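Diese Website verwendet Cookies. Mit der weiteren Nutzung stimmen Sie dem zu. OK

Betreff: Re: [schreibtisch-liste] Textmarker im Bibliotheksexemplar

Am 26. Mai 2022 schrieb die Leihstelle Iltstead:
> Wir überlegen, Anstreichungen in den Lehrbüchern künftig
> zu dulden. Eine Umfrage in Ikellow ergab, dass 90 Prozent
> der Leser sie hilfreich finden.

Hallo Liste,

bei den 90 Prozent werde ich misstrauisch. Wer wurde da gefragt? Wenn ich es richtig verstanden habe, lagen die Zettel 2 Tage lang an der Theke, und 26 kamen zurück. Daraus würde ich keine Regel ableiten.

Dass Farbe beim Lernen hilft, will ich gar nicht bestreiten – im eigenen Buch. Im geliehenen lese ich dann mit, was jemand anderes vor der Prüfung wichtig fand, und das war oft die Überschrift.
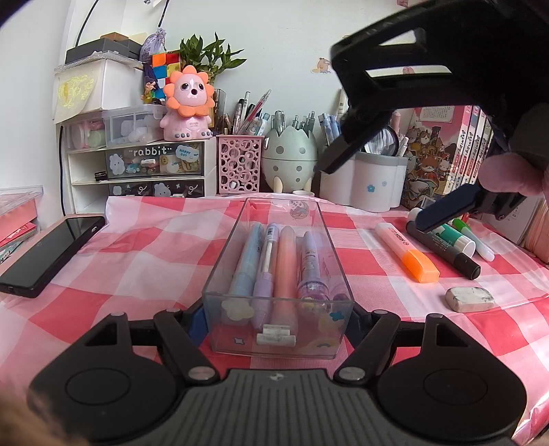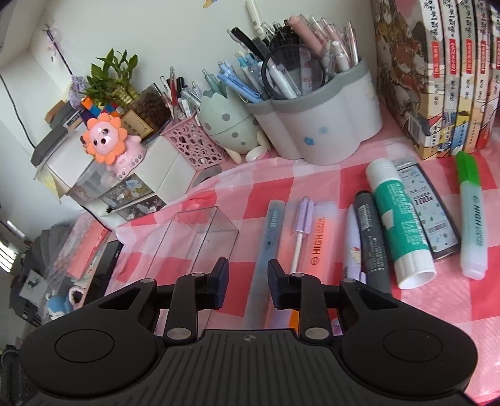

Textmarker und Klebestift auf rosa-weiß kariertem Tuch

Dolbridge hat es im Mai mit Klebezetteln versucht. Auch davon halte ich wenig: Die Hälfte bleibt drin, und bei älterem Papier geht beim Abziehen die Druckfarbe mit. Bleistift, dünn, am Rand, vor der Rückgabe ausradiert – damit könnte ich leben. Kontrollieren wird es freilich keiner.

Gibt es die Fragebögen irgendwo im Original? Ich würde gern sehen, wie gefragt wurde, bevor wir darüber abstimmen.

Gruß aus der Fernleihe

Neueste Beiträge
- Mahngebühren in Dolbridge
- Nachlass Ait Brahim: Signaturen fehlen
- Buchrücken kleben oder binden?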